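Speaker notes: collecting two-arm demonstrations by remote control
Session 12, Brannigan hall

Slide 1. Start with the number. Prelto set aims for 3000 demonstrations, 200 per task. Bedroom tasks come first. Pause for the legend to load.

Slide 2. Operator holds two handles, one per arm. Joint angles and grip width are logged with the head view. No force feedback on this rig — say so early, it will be asked. A cushion needs both grippers to close at matching heights, otherwise it rolls out of the weaker side. 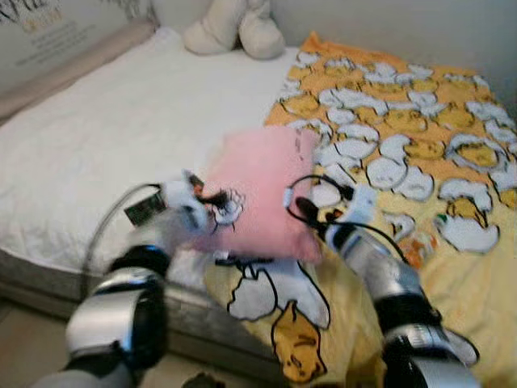

Reply from the Privasent trial, read out in full: we got better data once operators stopped correcting every small tilt. The policy was copying the corrections.

Slide 3. Take that point seriously. Our rule since February: accept a tilted hold, correct only before release. Hand guiding (moving the arm itself) was dropped for two-arm work. One person cannot steer both wrists and keep out of the head view.

Slide 4. Rejects. Dropped frames, late grip signal, operator hesitation over two seconds. Keep failed grasps in a separate folder — Brimitz uses them for recovery training. Skip the table if short on time.

Slide 5. Questions.

Shares 12 | Comments 3

Comments
The link to the slides gives a 404.
Do you log the handle pose as well, or just the arm joints?
Two seconds seems strict for soft objects. We allow four.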